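Tulldale's power play finally has a pulse, and I have thoughts

Posted in: Winside hockey
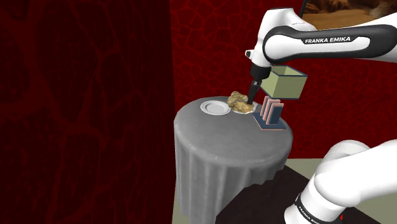

3 min read

So Tulldale made it official on Monday: Thongchai Limsakul is taking over the power play for the rest of the season. He'd been listed as a "skills consultant" since camp, which in this league can mean anything from running half the bench to sharpening skates, but now he's got the title and a spot behind the bench on home and road games both.

I've been grumbling about this power play since before Halloween, so let me grumble a little more before I get to the good stuff. Through the end of October it was hard to watch. Same entry every time, drop pass at the red line, winger standing still at the far blue line, puck back down the ice. I had a stretch of three straight home games where I went for coffee whenever we drew a penalty and didn't miss a single shot on goal. My section mates can back me up on that.

Limsakul apparently started working with the second unit in early November, kind of on the quiet, and that's the group that has looked alive. The big change is Estrella. He's been moved off the half wall and down to the goal line, and now he's the one making the pass instead of waiting for it. He told the Winside paper after practice that he hadn't played down there since juniors and that he "had to ask where to put my feet." Well, he's figured out his feet. The goal on Saturday was all him, a little backhand feed through a mess of sticks that I had to see again on my phone before I believed it.

Now, the numbers people (hi, I'm one of you) are going to say it's too early. And sure, it is. I went back through my own tracking sheet, the one I've kept since I started coming to games, and I've got 998 Tulldale power plays in it. That's enough to tell me that a hot couple of weeks with the man advantage comes along every year and usually goes away by New Year's. I can show you one from a few seasons back where we scored on everything for half a month and then finished near the bottom of the league anyway. What I like better than the goals is where the shots are coming from. In the last 12 chances I charted, most of the looks were from inside the circles. In October they were mostly from the parking lot.

I did ask the team whether the first unit is getting the same setup and got a polite "we'll see." My guess is yes, and soon. Mirno has been taking reps at the goal line in warmups on the other side, which he never used to do, and he's a lefty, so it'd give them a mirror image of what Estrella is running. If it happens I'd look for it at home first, where they get the last change and can pick who goes out there.

One worry – and it's the same worry I always have – is the other way. With a guy that low you've got four players to cover a lot of ice if the puck gets chipped out, and we gave up a shorthanded goal on exactly that play last week. Limsakul was asked about it and said he'd "trade one of those for three of ours," which is fine by me as long as the trade keeps coming out that way. I've started a column for it on the sheet.

Couple of small things while I'm here. The team says the upper level will be open again for the next home game, which puts roughly 2000 more seats on sale, so if you've been shut out of weekend tickets this is your shot. Doors are an hour before the puck drops. The east lot is still torn up, so park by the library and walk over.

I'll have the updated shot chart up later this week if my laptop cooperates. If anybody charted the first period on Saturday, send me what you've got – I was stuck in traffic and missed two of the power plays, and the broadcast cut away from one of them for the fifty-fifty draw.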